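How to Clear Up Cables in a Long Office Room
05/09/2019

In our office in Landlow we had cables on the floor since August, and every week somebody pulled one with the foot. I cleared the room in 60 minutes, and I write down the steps so you can do the same.

What you need: cloth tape, paper labels, a pen, a pack of 50 hook-and-loop ties.

1. Switch off everything that may be switched off. Ask first.

2. Follow each cable with your hand from one end to the other. Put a label on both ends before you unplug it.

3. Make loops for the extra length. A loop should be as wide as your open hand – smaller loops bend the cable too hard. Close it with one tie, not tight.

4. If equipment stands on a tripod, bring its cable down along one leg and fix it near the foot. Leave 6 inches free at the top, so the head can still turn.

5. Thin white cables are easy to damage. Keep them apart from the thick black ones and never put tape directly on them.

6. Small things go in a box with a lid. I used one from Ellwood.

7. Where a cable must cross the walking way, lay it straight and cover it with cloth tape. On a wooden floor, try the tape first in a corner.

Turn on all ceiling lights at the end and walk the whole room once, slowly.
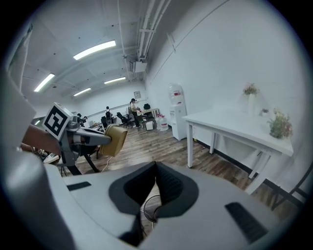 Mervyn Parsons: For step 7 I would buy a rubber cable cover. Tape left glue on our floor after one summer and it took me a whole morning to get it off.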